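Katville Shared Workshop
Pre-run inspection checklist: Himero line-following rover
Inspector: Obinna Effiong
Date: 2/2/26
Job no. 2391

Mark each item Pass, Fail or Hold. A Hold needs a comment.

1. Chassis and wheels
1.1 Wheel nuts torqued and paint-marked - Pass
1.2 Axle play, all corners - Pass
1.3 Bumper switch cuts drive when pressed - Pass. Lever is stiff on the left side. Grease before next check.

2. Battery and wiring
2.1 Pack strapped, no swelling - Pass
2.2 Main fuse fitted and correct rating - Pass
2.3 Cable clear of steering linkage - Fail. Loom was rubbing on the tie rod. Re-routed and clipped, now Pass.
2.4 Battery energy on label, 288 Wh - Pass

3. Stop functions
3.1 Red button on deck - Pass
3.2 Radio stop from the Clendmont handset - Hold. Works on the bench. Range test outdoors still to be done.
3.3 Drive stops on loss of radio link - Pass, tested 5 times

4. Vision and line tracking
4.1 Lens clean, mount tight - Pass
4.2 Lane lines found in the test view - Hold, see comment.

Comment on 4.2: The centre of the lane is worked out from the white line on each side. The threshold was set in October under stronger light and should be checked again for cloud.

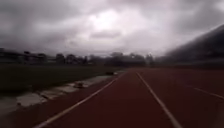
Worn paint gives a soft edge against the red surface, so the edge filter needs a wider window. The pale concrete beside the inside line is the larger risk. If the tracker takes the kerb for paint, the rover will steer left toward the grass. Mask that strip or limit the search width before any run above walking pace.

Speed limit until 4.2 is cleared: about 4 km/h, with one person walking beside the rover and holding the handset.

5. Site
5.1 Track booked and gate open - Pass
5.2 Lane walked and loose items removed - to be done on the day, including along the kerb
5.3 Extinguisher and sand bucket at the start line - to be done on the day

Result: not released for free running. Bench work and walking-pace runs only. The Aliyu motor controller keeps its present current limit. Return this sheet to the folder by the drill press.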